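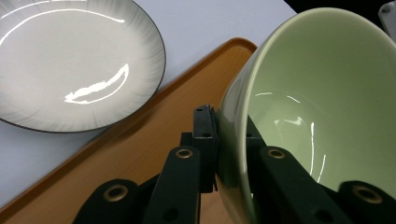

About Colen

Colen is a small tableware studio and shop with a long table in the middle of it. We glaze and fire our own bowls and plates in the back, we sell trays and linens from a few makers we love, and twice a week we clear the long table, set it properly and sit down to eat with whoever has signed up. That last part started as a way to test our dishes and has become the thing people know us for!

The studio was started by Remedios Calvo, who had been making pots in her garage in Villanueva and giving most of them away. She wanted to see them used, with soup in them and a spoon knocking against the side, and a shop with shelves didn't give her that. So she bought a secondhand kiln, rented the old print shop on the corner and built the table before she built the counter. There are 4 of us now, and we all throw, glaze, cook and wash up.

What we make

Our bowls are the heart of it. The pale green glaze took 70 test tiles to get right, and we still argue about whether the inside should be a shade lighter than the outside (it should, and it is). We make them big enough for a salad that feeds the whole table and smooth enough to wipe clean with one pass of a sponge.

The plates are called Utska. They're shallow and off-white in the center, with fine gray lines running out toward the rim and a thin dark brown edge to finish. The lines are brushed on while the plate turns on the wheel, so every one comes out a little different – pick through the stack, we don't mind at all.

We don't make trays ourselves, but we're picky about the ones we carry. A good tray has rounded corners that don't catch your sleeve, and a rim high enough to stop a glass on the move. We like a bit of warm color next to all that green and white, too.

The workshops

Our table-setting class is called Sokamell, and it runs for 2 hours. We start with a bare table and a pile of dishes, and everyone gets to move things around until it feels right. Where does the big bowl go if people are passing it? Do the plates want a cloth under them, or do they look better straight on the tabletop? There's no test and no folding napkins into swans. Then we eat, and then everybody dries.

Glazing afternoons are for beginners and for kids old enough to hold a brush steady. You choose a plain bowl or plate, we fire it for you, and you pick it up once the kiln has been unpacked.

Lately

In September we took the 1000th bowl out of the kiln, and we were so pleased with it that we kept it. It lives on the long table and gets filled with whatever's ripe.

Come by whenever the door is open. Bring a chipped favorite from home if you'd like something to match it – we love a color challenge, and the kettle is usually on.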